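Keep the old tower

My sister-in-law rang last month to ask what laptop she should buy. She has a computer. It's a tower, it lives under the desk in the box room, it's nine years old and it does what she asks of it. Letters, the allotment accounts, photos of the dog. But a message had come up saying it was out of support, and the man in the shop had said – kindly, I'm sure – that a machine that age "owes you nothing".

Owes you nothing. I've been cross about that phrase for weeks.

We don't say it about a table. We don't say it about a spade or a house, or a decent pair of boots that wants a new heel. A thing works or it can be made to work, and then you carry on using it. Somewhere along the way we agreed that computers were different, more like milk. I don't remember being asked.

And the desktop tower is the one that least deserves it. It's big, ugly, and full of air. That's the whole point of the thing! Take the side off and there's room for your hands. The memory clips in. The drive comes out with a few screws. Even the processor, the dear bit, sits in a socket under a hinged metal plate with a little lever, and was meant from the start to come out again. Compare that with my current laptop, an Osetden, very thin, very lovely, glued. The battery went at three years and the quote to replace it was £124, on a machine I'd been told to regard as good value.

I took the tower to Kamlesh Agarwal, who has had the repair place behind the station since before I moved here. He put in a new drive and more memory, and a different operating system that doesn't mind old hardware. He charged her £100. She says it's quicker than when it was new, and while I take that with a pinch of salt I've sat at it and its fine.

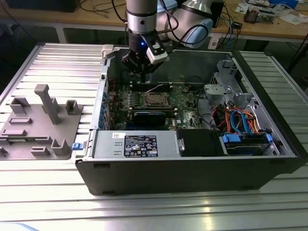
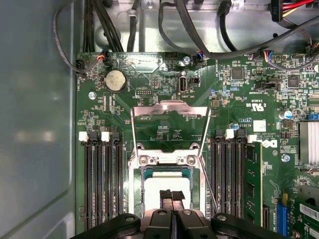 Inside an open desktop tower, the processor socket with its plate raised in the second picture.

Now the objections, because I know them, I get them by email every time I write about this.

One. Old machines use more electricity. Some do. But a computer that's on for an hour in the evening isn't your problem, and making a new one has a cost as well, paid mostly by people a long way off who don't get a column. Digging, smelting, shipping. None of that shows up on your meter.

Two. Security. Fair, and I won't wave it away. An unsupported system on the internet is a bad idea. But look at what that sentence says. The software is out of date. The metal and the board and the fans are not. If a firm stops writing locks for your front door you change the lock, you don't knock down the house. Firms should be made to say at the till how long they'll keep the updates coming, in big print, next to the price. Drondora has started doing it on phones. Grevico says it would "confuse customers". I'm a customer, try me.

Three. People like new things. Yes. So do I. I'm not asking anybody to feel guilty about a birthday present.

What I'd like is for mending to be the ordinary choice, the one you don't have to be stubborn or handy to make. Ildikó Dobos runs the Saturday-morning sort of repair café in our church hall, except it's on weekday evenings from seven, and she told me they had 1,506 items through the door in their last full year. Kettles, lamps, a lot of toasters. Towers too, and she likes the towers, "you can see what you're doing". What she can't get is parts at a sane price. A small plastic fan clip shouldn't cost more than the fan.

So tax. Take VAT off repairs, labour and parts both. Make makers sell spares for ten years to anyone who asks, not just to their approved dealers. Let councils pull working machines out of the skip at the tip, which ours currently forbids, I've asked twice and had the same letter back both times.

Kamlesh is sixty-seven. He'd like to hand the shop on and hasn't found anyone, there isn't enough in it. My sister-in-law has his number on a bit of tape on top of the tower, next to the fern.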